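Cisto: desktop rebuild notes and pictures

Cisto is a set of notes, part lists and pictures on taking old office desktops apart and putting them back together, ideally in that order. It began as a folder called misc2 and was promoted when Hertta Leinonen refused to open anything by that name.

What is in it

notes/ – plain text, one file per machine
parts/ – 600 rows, one per part, with slot and state
pictures/ – 1000 stills, of which 200 have been labelled by hand
oddments/ – screws, mostly. Do not merge into parts/

Processor and socket

All the towers are worked on lying down with the side panel off. In parts/ the socket has its own row, separate from whatever goes in it, and its state is "open" or "closed". Lever up counts as open. So does lever halfway, after a long argument. 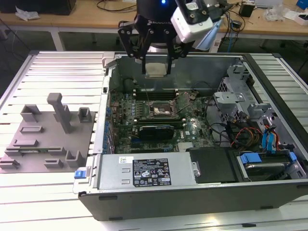 Lộc Võ would like it noted that "open" and "empty" are different things, that he said so in November, and that a socket can perfectly well be open with a processor sitting in it. Version 4 therefore has two columns.

Memory

Slots are numbered from the one furthest from the processor, which is the opposite of what the Javport sheets do. We knew this when we chose it. Latches are recorded one by one, because a module can be down at one end and sulking at the other. Leave the module field blank if the slot is hidden; please don't guess from its neighbours. 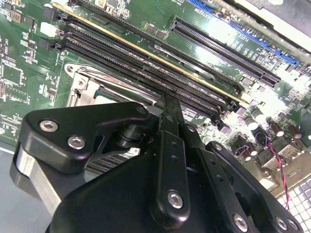
Picture: Cisto contributors, pictures/memory. Reuse permitted with credit.

Labels printed on the board go in the "print" field only if you can read them without squinting. If two people squint and agree, it still counts as squinting.

Power supply and drives

The supply is logged as one part, cables included. We tried logging the cables separately and lost an afternoon to it. Release tabs and drive clips get a colour, and in these cases the colour is blue.

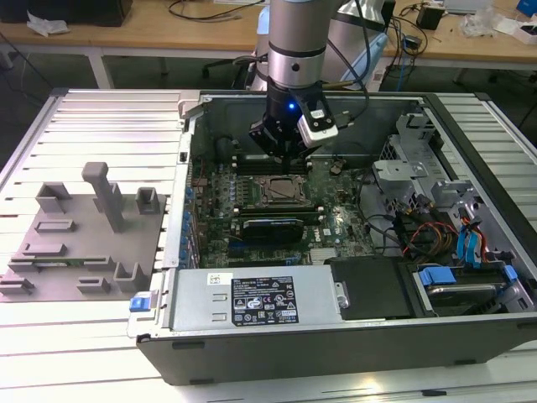
Open tower on its side, power supply along the bottom of the case.

Known problems

The Lavetti import drops any row with a comma in it.
Heatsinks on the board and coolers on the processor share one code. Filter on position until this is mended.
"Bracket" covers far too much.

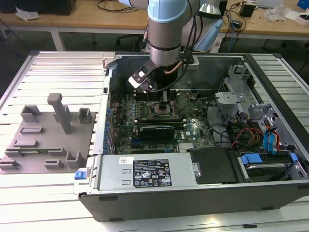 Could "bracket" at least be split into the ones that hold something and the ones nobody can place? asks Oksanen, on the issues page. Yes, in the next version. Suggestions for the second name are welcome, and the polite ones will be read first.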